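## 4. Workcell preparation and reset rules

The rules in this section apply to every tabletop placement trial run under the Gerno protocol. They cover the state of the table before a trial, the handling of containers and objects between trials, and the conditions under which a trial must be thrown out. They do not cover arm calibration, which is treated in Section 3, or operator training.

### 4.1 Scope and terms

A *trial* is one attempt to place a single object in a single container. A *block of trials* is a set run without any change to the container, the table covering or the lighting. The word *must* marks a rule whose breach voids the trial. The word *should* marks a practice that can be set aside if the departure is logged.

Early drafts used "must" in 76 places. Review at the Mamerura and Entwistle sites showed that operators could not keep that many binding rules in mind during a shift, and the number was cut to 22. The rest were reworded as recommendations or moved to the setup checklist.

### 4.2 Table surface

The table must be covered edge to edge by one sheet of the same material for the whole of a block. Translucent plastic sheeting is allowed. Creases are tolerated provided that they do not lift the base of the container or shift it when the sheet is touched. An operator who smooths or replaces the sheet must close the current block and open a new one.

Glossy bands on plastic sheeting can disturb depth estimates. The protocol sets no limit on gloss. Sites should use diffuse overhead light and should record one reference view of the covered table at the start of each block.

### 4.3 Position marks

Container positions should be marked with coloured tape that contrasts with both the sheet and the container. Marks can be placed on the sheet or beneath it, if they remain visible through it. They must not be moved within a block. If a mark peels, the operator must stop, restore it from the reference view and note the time.

The marks bound a region and do not fix an exact pose. This was a deliberate choice. Dlamini argued during drafting that a printed outline would give more repeatable starts, and the Plemeo group tested one in January. Placement spread fell, but policies trained on those trials did poorly when the container was shifted by hand. The looser layout was kept.

### 4.4 Containers

Open cardboard boxes are accepted as containers. Their flaps are a known source of variation, as they relax with use and can block the approach of the gripper from the side. The following rules apply:

1. Flaps must be either removed or left standing clear of the opening. A flap that falls across the opening during a trial voids that trial.
2. Printed faces need not be covered, but the same face must point toward the front of the table throughout a block.
3. A box should be retired after 300 trials, or sooner if a wall has buckled.

### 4.5 Objects and the final state

The object must be released by the gripper and must lie wholly within the walls of the container. It need not lie flat. A tilted object counts as placed if it stays at rest for the full settling period after release. Figure 6 shows a light-orange wooden block inside an open box, tilted near the front wall, with green tape marks on or beneath the sheet to either side of the box.

The settling rule replaced an earlier one that required contact between the object and the base of the container. That test could not be judged from a front view when the near wall hid the lower part of the object. In a review of 660 trials scored by two raters, most disagreements came from this case.
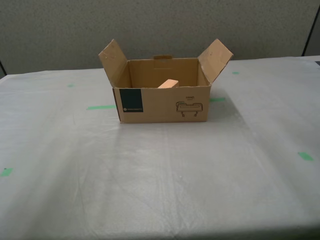
**Figure 6.** Wooden block in an open cardboard box on plastic sheeting. The upper part of the block shows above the front wall; its lower part is hidden.

### 4.6 Logging and voided trials

Voided trials must be kept. The operator enters the rule number, the block number and a short note in free text. Deleting a voided trial from the record is itself a breach and voids the block.

Ospina's audit procedure (Appendix B) compares the final view of each trial with the reference view for its block. The auditor checks the tape marks first, then the container face, then the object. A block in which the marks differ between the two views is returned to the site for comment before any of its trials are released.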